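Home Storage Help
Home Topics Unanswered Tags Members Log in
Search this site Enter keywords Go

Lid on white storage box pops up on one side
Posted in January by Santosh Bansal

I have a set of white plastic storage boxes from Zukeo. They are the squarish kind with rounded corners, and the lid comes off completely. I use 23 of them in a closet and a spare room, mostly for winter clothes, bedding and paper files. I've had them for 6 years and never had trouble until I moved them all to the new apartment.

Since the move, some of the lids won't close properly. I push one side down and it goes on, then I push the other side down and the first side comes up again. It isn't one particular corner. If I put a heavy book on top it stays down overnight, but once the book is gone the lid lifts within a few minutes.

What I have tried so far:

Washing the lid and the rim in dish soap.
Turning the lid around so the other end faces front.
Swapping lids between boxes. Some pairs are better than others, but I didn't keep track of which.

I have not tried heat. A neighbor told me to use a hair dryer on the lid and I would like to hear from someone who has done that before I ruin one. I'd also like to know whether I should be closing the latches one at a time or both together. I always did one, then the other, and it never mattered before.

The boxes were stacked in the moving truck for most of a day with other things on top. They were also full, some of them too full. The one I am testing with now has been emptied out, so it isn't the contents holding the lid up. 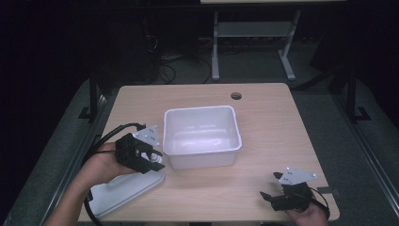 Manju Tripathi asked whether the lids had been stored on the boxes or separately, and said a lid left leaning against a wall will take a bend over a summer and then you can't get it to sit flat. They were on the boxes the whole time, except for the spare room ones, which were empty for a while and had the lids stacked behind the door. I hadn't thought of that. I will check whether the bad ones are the spare room ones.

Tymofii Pylypenko
Answered at 9:40 in the evening

Check the lid by itself first. Put it on a flat table with the top facing up and press each corner with one finger. If it rocks, the lid is bent. If it sits still, look at the box.

For the box, take everything out and look straight down at the opening. The sides should be straight from corner to corner. Boxes that were packed too full get a belly in the long sides, and then the rim is too wide in the middle for the lid to catch. You can measure it. Mine are a different make and should be 255 mm across inside the rim. The worst one had spread by 5 mm in the middle, and that was enough to stop the lid from going on.

To fix a spread box, leave it empty and put a strap around it just under the rim. A luggage strap is fine. Pull it until the sides are straight and no further. Leave it a few days somewhere warm. It worked for me on two boxes out of three. The third went back to its old shape as soon as I filled it.

For a bent lid, lay it on a flat surface and put weight on the high corners only. If you put the weight in the middle you are pressing on the recessed panel and the corners don't move at all. This is why your book doesn't do much.
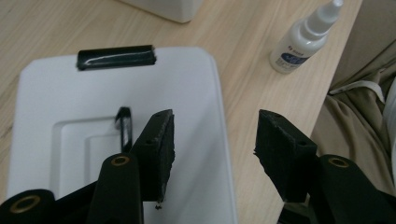 White plastic lid with the stepped panel molded into it.

I would not use a hair dryer. I did try it once. The thin part of the lid went soft before the thick part did and I ended up with a ripple across the panel that is still there. Hot tap water in a bathtub is safer. Ten minutes under, then flat on the floor with weights on the corners until it has cooled completely.

About the latches - close them both together, one with each hand, while leaning on the lid a little. If you do one side first it becomes a hinge and the other side has to come down at an angle. When the box is new there is enough give for this not to matter.

Geeta Tomar
Answered at 7:15 in the morning

just buy new ones, the Aerts boxes have a hinged lid so it can't come off. I switched and never looked back. You can use the old ones without lids for shoes.

Santosh Bansal
Reply to Geeta Tomar

Thanks, but I don't want to replace 23 boxes if I can help it. They also fit the shelves.

Ashok Srivastava
Answered at noon

I agree with most of what Tymofii wrote. Two things to add.

Before you do any bending, mark the pairs. Take all the lids off, try each one on each box of the same size, and when you find a good fit write the same number on both with a marker, on the underside of the lid and the bottom of the box. Molded boxes vary a little from one batch to the next. You might find that half your problem is lids that got mixed up in the move. It's boring work but you can do it in an evening with the radio on.

Do it on a table and not on the floor. Set the box in the middle, put the lid beside it with the top up, and bring the lid over level. If you come in from one edge with the lid tilted, that edge will catch first and you'll think the fit is worse than it is.
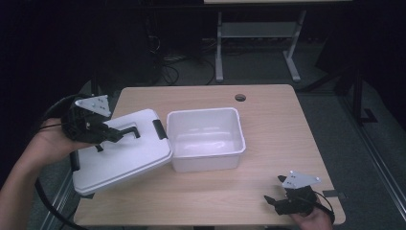
Box and lid apart on the table, lid to the left.

The other thing is the latches themselves. On some boxes these are separate pieces that clip onto the lid, and they can get knocked partly out of place when boxes are slid past each other in a truck. Look at where each latch meets the lid. If there is a gap on one side, press it back in with your thumb. A latch that sits a little too high will hold the lid up all by itself and look exactly like a warped lid.

I don't know if Zukeo sells spare latches. I had some from Sindent that were close to the right size but the hook was too short, so I wouldn't go that way.

Santosh Bansal
Reply to Ashok Srivastava

I did the pairing last night. Most of them close now if I use both hands like Tymofii said. I have 5 left that don't fit anything, and all of those lids are from behind the door in the spare room, so Manju was right about that. Two of them also had a latch sitting high on one side, and pressing it in helped one of them.

I will do the bathtub with the rest this weekend and write back here. Does it matter if the lids overlap in the water, or should I do them one at a time?

Tymofii Pylypenko
Reply to Santosh Bansal

One at a time, or stand them on edge with space between. They float, so you will need something to hold them under.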